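The mug tree question

5 March 2019

I have been told, by people who like me, that what our kitchen needs is less on the bench. I have also been told, by a website with a lot of linen in it, that what our kitchen needs is a "breakfast station". You will notice these two pieces of advice cancel each other out. A breakfast station, as far as I can make out, is all the same stuff you already had on the bench, pushed closer together and given a name.

I resisted this until November, when Roxana Quintero came to stay for a week and couldn't find a mug. They were in the cupboard over the fridge, behind the good glasses, where they had been since we moved to Jasville. I'm tall and had never thought about it. She is not tall, and she drank her first coffee here out of a measuring jug. After that I agreed to look into it, which is how I lost most of the summer.

My starting position was that anything sold for holding another thing is a swindle. A mug already stands up by itself. A plate lies flat, and a second plate lies flat on top of it, and you can go on like that for quite a while. Why would I pay for a bit of timber to interfere with that? The blurb for the Pritent plate stand says it "lets your favourite plate breathe". My plates have been fine without breathing.

So I went in meaning to write a cranky post about all of it, and I've ended up with one that is only cranky about most of it.

Mug trees first. I bought the Fivalero, which cost more than I'd like to put in writing for a stick with pegs. Complaint one is that the pegs on any of these are set for mugs with a generous handle, and half of mine don't have one. Complaint two is dust. Hang a mug with its mouth up and it collects whatever the kitchen is giving off, and if you fry as much as we do, that's considerable. Complaint three is that you stop at the mugs that fit on the tree and the rest go back over the fridge, so you haven't solved the cupboard at all. You've picked some favourites.

And yet. I use the same mug every morning, and now it's where my hand goes. I didn't want to like that.

The plate and the bread are what people fuss over next. There's a whole style of breakfast photo where one slice lies on one blue plate as if it had been delivered by a courier. I've always found it a bit much. Who sits down to one slice? But I'll give them the plate. Bread looks better on blue than it does on white, and I say that as somebody who has owned only white plates for his entire adult life because they were cheap and you could replace them one at a time. 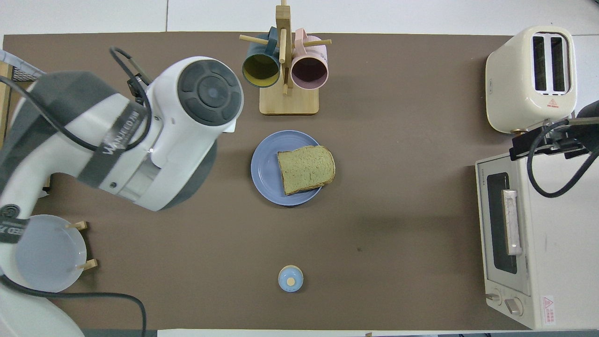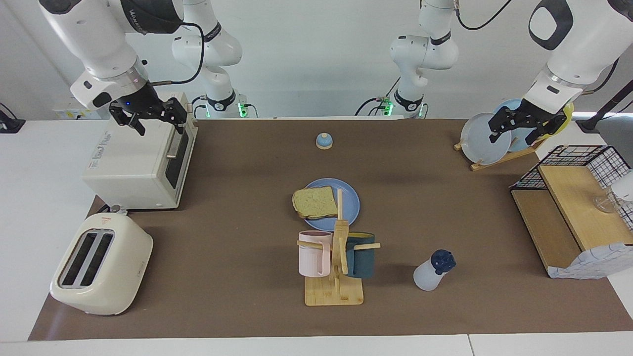

A slice of bread on a blue plate in both, and the mug tree in both too.

The toaster is where I part ways with the station people altogether. The site I was reading insists you need a toaster oven and a pop-up toaster, side by side, because they "serve different moods". I don't have toast moods. I have toast or I'm late. Kálmán Fekete, who taught me to bake and has opinions, runs both, and when I put it to him that one of them must be idle most of the week he said of course it is, so is the spare tyre. I thought about that for a couple of days and I still don't think it holds up. I've never had a flat crumpet on the side of the highway.

To be fair to the toaster oven, it does cheese. You can't do cheese in a pop-up (you can, once). It'll also bring back a stale roll, and in February when it's forty degrees outside I'd sooner heat up a little box than the big oven. Against that, it takes up the space of a small dog, it has a door you have to leave room for, and the crumb tray on ours slides out only if you lift the whole thing and swear at it.

The pop-up does one job in a couple of minutes and fits beside the kettle. If I had to throw one out it wouldn't be that one. My wife says I'd be asking for the other one back by the weekend, and she may have a point about the cheese.

Now the dish rack. I had a wire one for years and it rusted at the feet and left orange rings on the bench, so I was open to wood. The wooden ones look much nicer. They also go grey and furry underneath if you let water sit, and every shop that sells them tells you to oil them "occasionally", a word I distrust on packaging. The Dobos one I ended up with has been oiled twice. It's holding up. I've decided it's a rack for storing plates that are already dry, and I use a tea towel for the rest of it, so in a sense I paid for a rack and then went and did its work.

What I do rate, against everything I believed in November, is a mat. A big plain one, brown, nothing written on it. I'd assumed mats were for people with delicate tables. But a mat gives the mess an edge. If it's on the mat it belongs to breakfast, and if it has crept off the mat somebody has to put it back. Crumbs show up less on brown, and I'm not sure if that's a virtue or just a way of living with more crumbs. It was the cheapest thing I bought, and I suspect the linen website doesn't push it for that reason.

A reader called me a miser after the knife block post, so here is what I'd spend money on again. The mat, yes. The pop-up, yes, when this one dies. The mug tree, yes, though I'd look for fewer pegs and a heavier base, because the Fivalero wobbles if you take both mugs from the same side. The plate stand, no. I've had it since before Christmas and all it has done is hold up a plate I then don't use, because it's on the stand. The dish rack I'm leaving as undecided until it has been through a wet winter.

And I would not buy any of it as a set. The set was the first thing I was shown, matching timber, matching finish, and when I added the bits up separately they came to less. I did the sum in the shop on the back of a docket while the fellow waited. He said the set came with a booklet. I asked what was in the booklet and he said serving suggestions.

Roxana is coming again after Easter. She's been told where the mugs are. She has asked whether I've moved the sugar yet, and I haven't, because it's over the fridge and there isn't a tree for sugar. I did see a ceramic jar with a cork lid and the word SUGAR on the front in case you forget, and I put it down and walked out, then went back the next day to check the price. I'm still thinking about it.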